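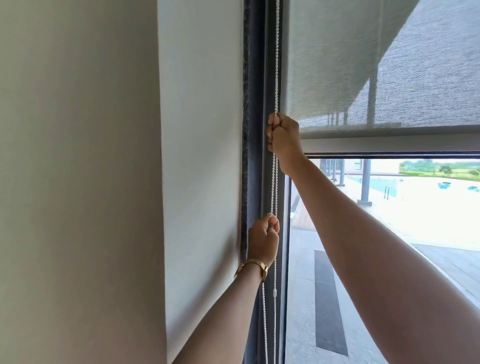

I've had two cameras to choose between for the arm project, the Kaltar and the Neves, and I spent most of Saturday trying to pick one. Both sit on the head and look down at the hands, and both claim a wide view. What I care about is whether the tracker can follow something small and thin. A beaded blind chain is a good test of that, with small white balls in two strands and a bright window right next to them. If the tracker can tell which hand has which strand there, it can probably cope with most jobs in a house.

The Kaltar is the lighter one at 200 grams. The strap is comfortable and I forgot I had it on, but it struggles with strong daylight. When the window fills half the view it darkens everything else, and the fingers go with it. I lost the left hand in 19 clips out of the first batch. Kartini Harahap suggested fixing the exposure by hand, and that helped, although it then has to be set again for every room. 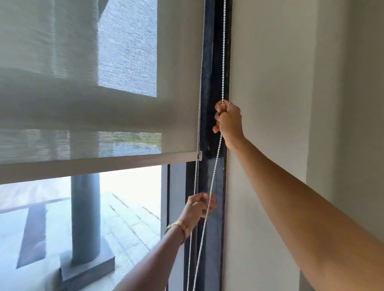 The Neves weighs 400 grams and you notice it after half an hour. It handles bright glass much better and the beads stay separate even when the hands are moving. The menu is poor, and it took me two goes to find the frame rate setting.

I also ran the clips through the Jiltbridge controller to see what the gripper would make of them. We have two sets of fingers for it. The flat pads let the chain slide when the arm pulls down. The grooved pair that Adi Pillai cut last November hold it well, but they are slow to let go, and a chain needs one hand to let go while the other takes over. I may try softer rubber in the groove before giving up on them.

For now I'm keeping the Neves and sending the Kaltar back to Nabila Sumampouw, who wants it for bench work – the light there never changes. The next job is some 500 clips with the exposure left alone, then another go with the grooved fingers.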